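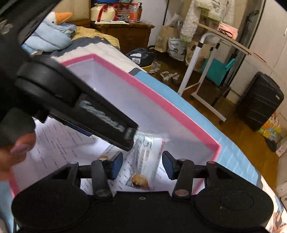
Packing it all in: Kenna Nisbet on moving out of one room

Kenna Nisbet is leaving Mukthorpe in August, for a job at Howells and a flat she's seen once. When I rang she was still packing. Bedroom first, everything on the bed, sort it there.

"The floor's no good. You put a thing on the floor and it's lost."

She started with the boxes. One is white with a pink rim, and in it so far: printed papers, lots of tiny writing, and a packet of something with a pastry on the front. Not much of a system, I say.

"Papers go flat on the bottom, snacks on top. That IS the system. First night in a new place you don't know where the shop is. You want your paperwork and you want something to eat, so they travel together."

The papers she has not read. Has no plans to. "I'll read them when somebody asks me for one."

The goose is a different matter. Blue, orange beak, sat on the bed next to the yellow blanket while all this goes on. Does it get a box?

"No. Goes in the car, in the front. The blanket goes round it if theres room."

The removal quote from Donon came in at £90 for 2 hours, which she thinks is fair, her cousin Idris Morris thinks is robbery. Idris has a van. Idris also has a bad back and a habit of turning up after lunch, so Donon it is.

The bedside cabinet gets done last. Wooden, with a drawer, and the top still has bottles on it, a few papers, a white bag done up with red ribbon. She won't say whats in the bag. A present, is all I get.

"If I clear the cabinet I've got nowhere to put my tea down. So it stays till the morning."

And the drawer?

Long pause. "The drawer I'm going to tape shut and carry as it is."

Black bag on the floor by the cabinet is for the train, if the car lets her down. It has before, twice, both times on the way to her mum's.

I asked what she'd tell someone starting tonight. She was already looking for the tape.

"Strip the bed last. You'll want to lie down."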